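로봇 동아리 그롤트덴(Grultden) 학기 과제 타래. 우리 조 이름은 키나치(Kinach). 뜻은 없다. 조 이름 칸이 비면 제출이 안 된다길래 아무거나 쳤고 그대로 굳었다.

과제 내용: 사람이 손에 든 그리퍼로 물건을 상자에서 집고 옮기는 시연을 모아서, 나중에 로봇팔한테 배우게 하기. 처음 들었을 때는 "이게 과제라고? 꿀인데?" 했다. 6월의 나는 참 해맑았다.

조별 최소 제출량은 시연 100개. 우리 조는 회의에서 욕심을 부려 184개로 올렸다. 올리자고 한 사람은 나다. 조원들이 아직 말은 걸어준다.

손으로 집으면 1초인 일이 그리퍼로 하면 인생이 된다. 천 종류가 특히 그렇다. 딱딱한 건 잡히든가 말든가 둘 중 하나인데, 천은 잡힌 척을 한다. 들어 올리는 순간 배신한다.

파일 이름 규칙도 있다. 조이름_물건_번호. 나는 첫날 물건 칸에 "그거"라고 적었다. 다음 날 그거가 뭔지 아는 사람이 없었다. 나 포함.

옆 조 와이크(Wike)는 나무 블록만 쓴다. 네모나고 가볍고 미끄러지지도 않는 그 블록. 성공률 그래프가 아주 예쁘게 나온다. 부럽지 않다. 조금 부럽다.

우리는 폭신한 것, 돌돌 말린 것, 구겨진 것을 한 상자에 같이 넣는 쪽으로 갔다. 발표 때 "생활 환경에 가까운 난이도"라고 할 예정이다. 집에 있는 걸 쓸어 담았다는 말의 학술적 표현이다.

작업대는 침대. 높이가 애매해서 허리가 먼저 과제를 포기했다. 시트 위 곰돌이는 계속 같은 얼굴인데, 새벽 2시쯤 되면 그게 응원인지 아닌지 판단이 안 선다.
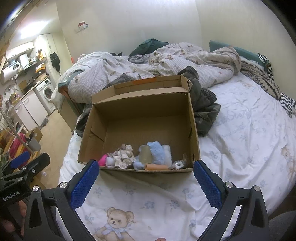 침대 위 상자, 파란 패드 달린 그리퍼.

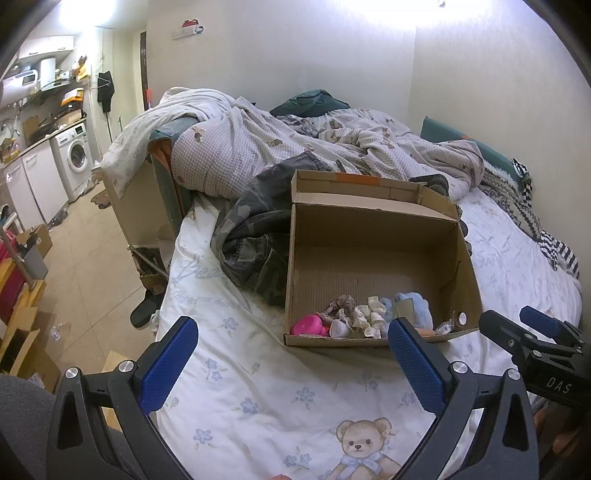 정리 작업 얘기도 해야겠다. 시연이 끝나면 영상을 구간별로 잘라서 "접근 / 잡기 / 들기 / 놓기" 라벨을 붙인다. 우리 조가 지금까지 자른 구간이 1411개. 꿈에서도 양치질에 라벨을 붙였다. 칫솔 접근, 칫솔 잡기.

라벨 도구는 선배들이 만든 바뭄(Bamum)이라는 프로그램인데, 저장 버튼과 전체 삭제 버튼이 나란히 붙어 있다. 왜 그랬는지 물어봤더니 "익숙해지면 괜찮아"라는 답이 왔다. 익숙해지기 전에 한 번 날렸다.

학습은 아직 한 번 돌려봤다. 로봇팔이 상자 앞까지 아주 우아하게 가더니 거기서 멈췄다. 조원 한 명이 박수를 쳤다. 접근 라벨은 확실히 잘 배운 모양이다.

혹시 내년에 이 과제 하는 분 계시면: 목표 개수는 절대 회의 막판에 정하지 말 것, 물건 이름은 그날 바로 제대로 적을 것, 스크런치는 후순위로 미룰 것.

나는 이제 들기 구간 다시 자르러 간다. 놓기랑 경계가 어디냐는 걸로 조 단톡방이 오늘도 둘로 갈라졌다.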